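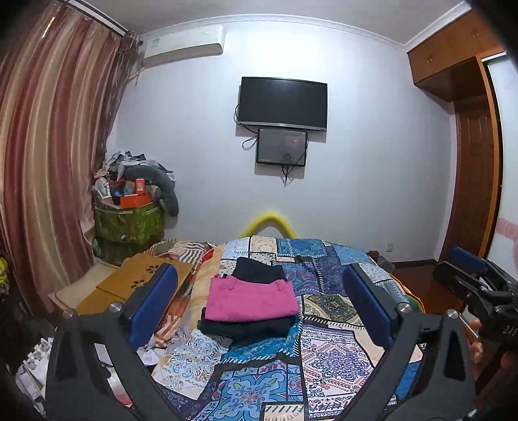
My aunt Nelly left me her house in Seixas and a parrot who hated me, and I was only ever going to keep one of them. The plan was four nights, sign the papers, home by the end of February.

Then Asmaa Belkadi from number 31 came round with soup and asked when I'd be taking over the letters.

"What letters?" I said, like an idiot.

Well! My aunt, who couldn't write a birthday card without a spelling mistake, had been writing love letters for half the street. People came to the kitchen door after dark, told her who they were pining for, and she did the rest at the table with a pot of coffee. There was a biscuit tin of carbon copies under the sink. I took it up to bed and read until gone three – 121 of them, and I cried at the one to the ferryman.
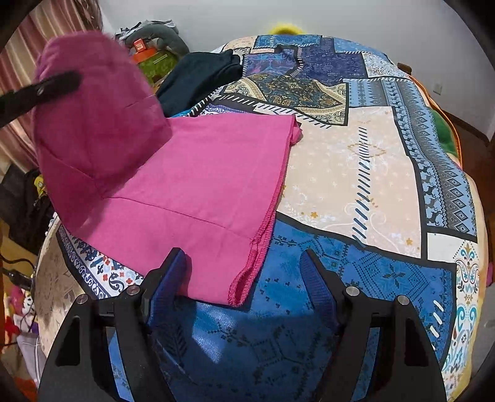

Next morning there was a knock, and it was a man of 70 in his good jacket, turning his hat round and round.

"It's for Yolanda at the bakery," he said. "Your aunt had got as far as her hands."

The parrot said something filthy. I went to look for a pen.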